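# Stamport finally gets its clinic back (two days a week, but still!)

I've been writing about the Stamport clinic for so long that my sister asked me last month if I was getting paid by the word. I'm not. But I do have some news, so bear with me.

The clinic on Figueiredo Street is opening its doors again. It closed two years ago when the last full-time doctor retired, and anyone in town who's needed so much as a blood pressure check has been driving to Trarton ever since. That's 62 miles each way, on a road that has exactly one gas station and a stretch past the reservoir where your phone goes dead. I've done it with a feverish kid in the back seat. I've done it with my dad, who has opinions about my driving and shared them all the way there and all the way home.

So when the notice went up in the post office window saying the clinic would see patients again, I walked straight over to find out what was going on. (I was supposed to be mailing a package. It's still in my car.)

## What you get

The clinic will be open two days a week to begin with, from eight in the morning until six in the evening. A nurse practitioner will be in the building both days, and you'll be able to talk to a doctor in Trarton over video if the nurse practitioner thinks you need one. They've set up one of the old exam rooms for that, with a big screen and a decent chair.

Benvinda Marinho is the nurse practitioner, and if you grew up on the east side of town you may remember her mother's bakery. She's been working at the hospital in Trarton and put her hand up for this job the day it was posted. I caught her while she was unpacking boxes of gloves, and she was kind enough to keep unpacking and talk to me at the same time.

"I used to see Stamport addresses on the charts every single shift," she told me. "People were coming in with things that should have been looked at weeks earlier. They'd been putting off the drive."

That one hit home. I put off a mole on my shoulder for most of a year for exactly that reason. (It was fine. I should still have gone.)

She'll be doing the everyday stuff: checkups, shots, blood draws, blood sugar and blood pressure, school physicals, stitches if you're lucky enough to cut yourself on the right day. Blood samples get picked up by courier at the end of each clinic day and go to the lab in Trarton, and results should be back by the next time the clinic is open. X-rays are still a trip, I'm afraid. So is anything to do with having a baby beyond the first few visits, and I know that's going to disappoint some of you. It disappointed me, and I'm done having babies.

## How it's being paid for

Okay, the money part. I'll keep it short, mostly so I don't get it wrong.

The hospital is covering wages for the first year. The building still belongs to the town, which is charging no rent, and the council voted back in March to fix the roof and the furnace. The rest is coming from a state grant for small-town clinics, and that one has strings: the clinic has to show it's being used. If the appointment book stays half empty, the money for a second year gets a lot harder to argue for. So if you've been meaning to get that knee looked at, please go get it looked at!

They're also using a scheduling and records system called Sturance, the same one the hospital switched to last year. My own experience with it as a patient is mixed. It texts you a lot. But it does mean that whoever you see in Trarton can read what Benvinda wrote down in Stamport, and you won't have to recite your whole medical history from memory like I did in the emergency room that time, getting my own allergies wrong.

If you don't text and don't want to start, you can call. A person picks up. I tested this twice and got a person both times, the same very patient one.

## What people are saying

I stood outside the grocery store for a while (I know, I know) and asked people what they thought. Mostly they were thrilled. One man said he'd believe it when he saw the lights on, which is fair given that we were promised a mobile van a while back and I never laid eyes on it. A woman who looks after her husband at home said it would save her two full days a month, and then she had to stop and look for a tissue, and so did I.

The one gripe I heard more than once was the hours. Two days isn't much if you work shifts at the plant. I put that to Benvinda and she didn't argue. She'd like a third day and she'd like a Saturday-type arrangement now and then, and she said the best way to get there is to fill up the days they've got.

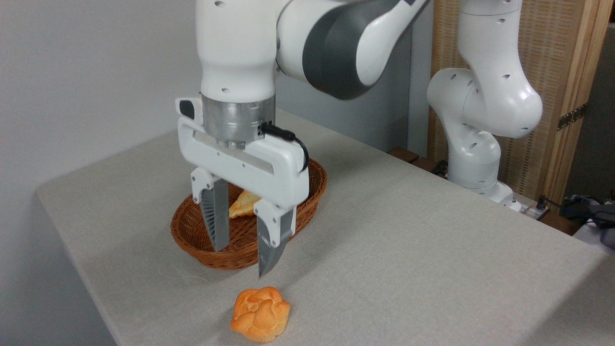 ## If you want to book

- Appointments are open now, by phone or through the Sturance website. The number is on the notice in the post office window and on the clinic door.
- Walk-ins get seen from eight to nine on clinic mornings, first come, first served. After that it's booked visits only.
- Bring your insurance card if you have one. If you don't have insurance, come anyway and ask for the sliding scale form. The lowest visit fee on it is 5 dollars.
- Bring your medicines in their bottles, all of them, including the ones you bought at the drugstore.
- Old paper records from before the closure are in storage in Trarton. You can ask for yours to be sent over, but allow 6 weeks.
- Parking is around the back. The front spots are for the courier and for people who can't walk far, so please leave them alone even when it's raining.

There's an open house on 28/06/2024, starting at noon, and you can wander through, meet Benvinda, and get your blood pressure taken if you're feeling brave. I'm told there will be lemon cake from the old bakery recipe. I'll be the one by the cake with a notebook, so come say hi, and if you've got a question I didn't cover, bring it along and we'll ask her together.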